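Shop > Hair > Styling > Woltach Short Hair Cream

Woltach Short Hair Cream, 100 ml

Published 2021-03-04 by the Fimov product team

Many of our customers cut their hair shorter this winter and then wrote to us that their old products are too heavy for it. Woltach is a light styling cream made for bobs, pixie cuts and fringes. It gives a soft hold and a little shine, and you can brush it out in the evening without washing.

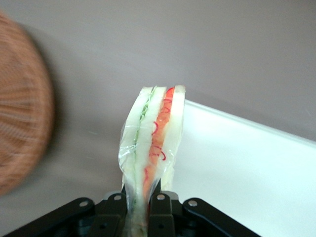 Wrapped sandwich, with green and orange filling.

How to use it: take an amount like one pea and warm it between your hands. Begin at the back of the head and finish with the front, where the hair is usually thinner. For a curly bob, put it on damp hair and leave it to dry by itself. If you want more hold, please wait one minute before you add a second layer.

The scent is light, with pear and a little cedar. It does not stay long on the hair, so you can wear your own perfume with it. The cream comes in a jar of 100 ml, and the lid closes with a half turn. There is also a travel jar by Hoekstra, sold separately, which fits in a small make-up bag. 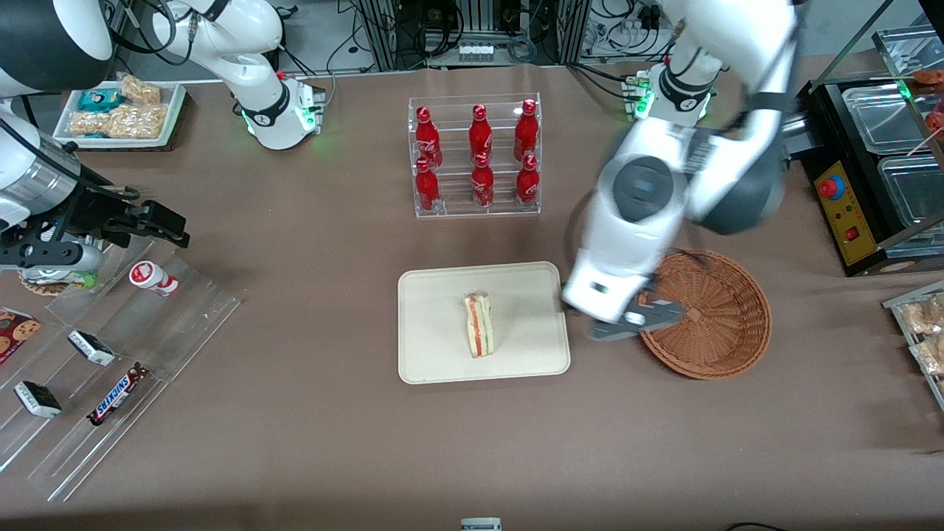 Table with food, drinks and a round wicker basket.

Woltach is made in Trascombe and is suitable for coloured hair. Please keep it away from the eyes and do not store it near a heater. An opened jar should be used within one year. Orders placed in March are sent with a free sample of the matching shampoo, as long as we have it in stock.

86 shares | 58 comments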